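Notebook, sim cell 2 – September 4, 2023

Labor Day, so the building is quiet and the cell gets the maintenance I have been promising it since May. The job is the camera mounts on the two-arm model. After the Praster update the head view came back leaning, and Oanh Chu's nightly runs have been failing in ways that look like bad grasping but smell like bad setup.
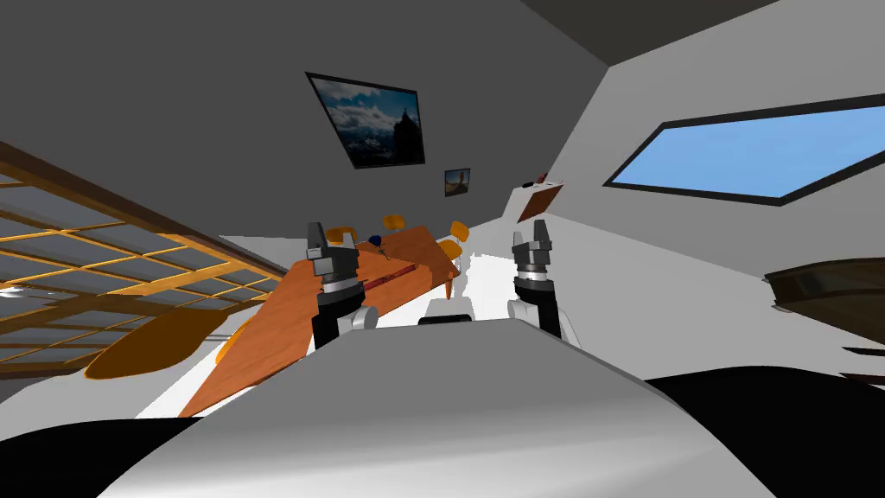 First check was the head camera, before touching either arm. Base pose in the config reads level, joint zeros read fine, and both arms sit upright with grippers to the ceiling as the home pose asks. The room does not agree. The dining table runs downhill and the big mountain picture on the wall hangs at the same slant as everything else, so I am blaming the camera transform and leaving the walls alone. Found two rotations in the mount file where I expected one. Commented out the second, saved the old file as mount_old, which joins 3 other files called mount_old.

Wrist cameras next. These hang off the Petrenko gripper model and have their own mount file, naturally in a different angle convention.
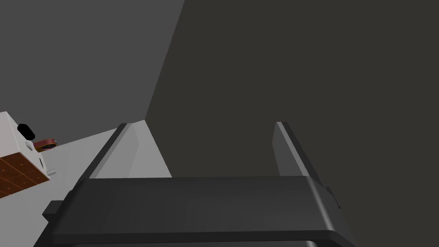 Page last changed by Woo-jin Woo, 16:42

Fingers open all the way, both in view, nothing between them. That is what I want for the wrist check. Ran 300 steps of open and close with no target and logged finger position at each one. Left finger lagged by 9 steps at the start, then caught up. Put the damping back to the Flernley value and the lag went away. I do not like fixing things by putting them back, but I will take it.

Also parked the wrist in front of a wall picture to get something with an obvious up and down.

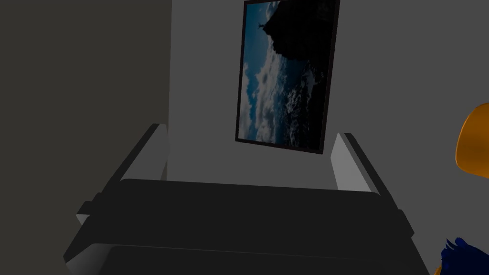 Posted by Woo-jin Woo in Cell Notes

Landscape on its side, so the wrist roll is still to do. Leaving it for tomorrow with Oanh, who wrote the convention and can defend it. Do not start the nightly run until the roll is in.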